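# Shape sorter

A **shape sorter** is a toy, usually a box or a cube, with holes cut in it and a set of blocks that go through those holes. I keep the toy pages on this wiki, and this one has been a stub for way too long, so I finally sat down with it in July (with a lot of coffee).

## How it works

Each block is meant to fit one hole. The child turns the block around, tries it, tries it again, bangs on the lid a bit, and at some point it drops in with a lovely clunk. Then an adult opens the thing up and it all starts over! Most kids get going on the easy shapes first, and circles are the classic starter, as they don't need to be turned at all. 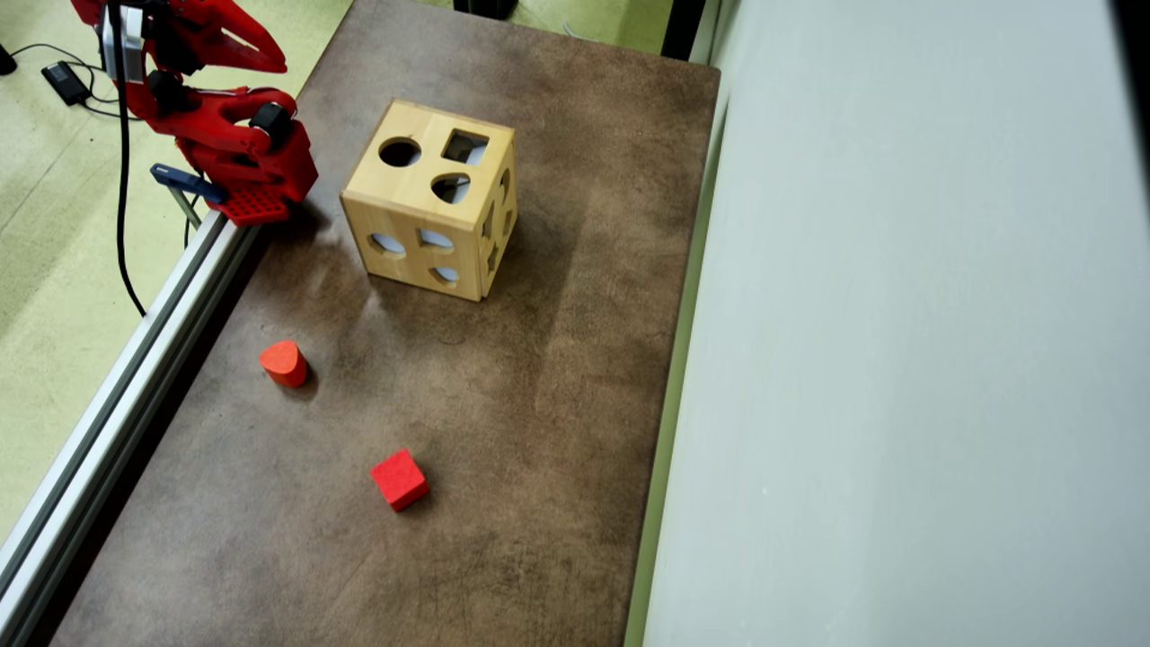
## Cubes and boxes

Sorters come as buckets, houses, trucks and I don't know what else, but the cube is my favorite. The older box kind has all its holes in the lid, so the child sits and works from above. A cube spreads them over several faces, and on a natural wood one like this you get a circle, a square and a rounded, sort of heart or teardrop opening on the top, then ovals and arches on the front. You have to roll it around to find the side you want, and for a toddler that's half the fun. I grew up with a plastic bucket from Kallow and was always a little jealous of the wooden ones.

## Makers

The two names that come up most on our talk page are Pesirport and Chacko. Pesirport cubes are heavier, with a sliding panel to get the blocks out. Chacko went with a hinged lid, and I pinched my fingers in ours more than once. The Jerkmont toy library lists 1,072 toys, and 70 of them are sorters of one kind or another (I was so happy when I saw that number).

## Lost blocks

Sets get broken up fast. Ours is down to 6 blocks, and the star has been gone for years. Plain wooden replacements are easy to cut at home if you trace the hole first and sand the block down a little smaller than your line.

## See also

- Peg board
- Stacking rings
- Knob puzzle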